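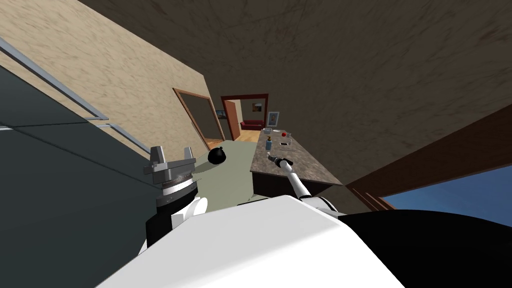
The Edholm poisoning of 135 years ago rests on one missing pie. The Monday paper swore it was left cooling on a kitchen counter, a humbler one than the granite top up there, and that Elvira Cusi ate two slices before naming her sister-in-law.

Features | September | By Hazel Pettigrew
Home News Features Archive

The jury took 8 minutes. Supper was at six.
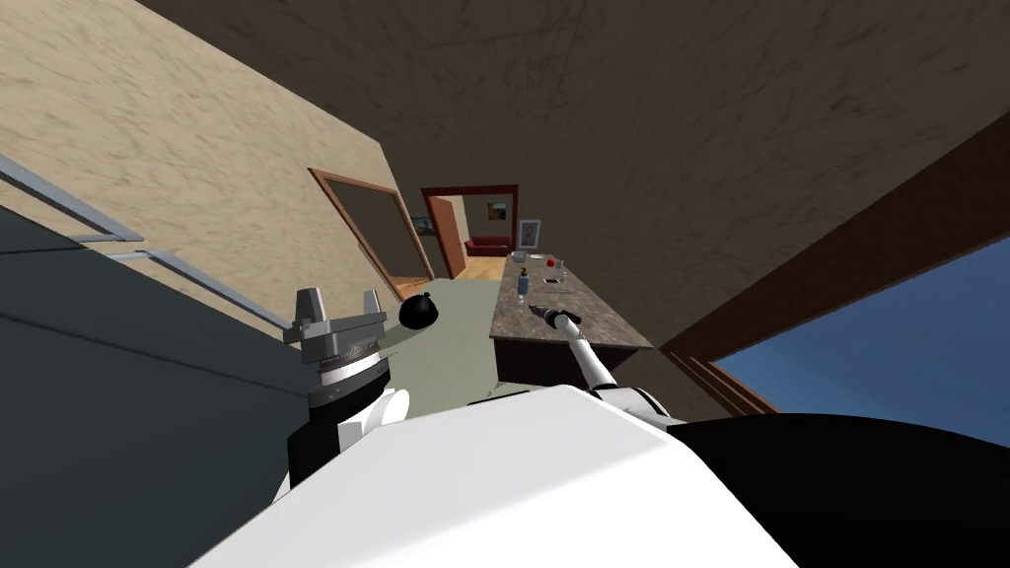 Left gripper to the ceiling, right arm out towards the granite.

The pie dish fetched 60 dollars.

Contact us | © Rirarow | Back to top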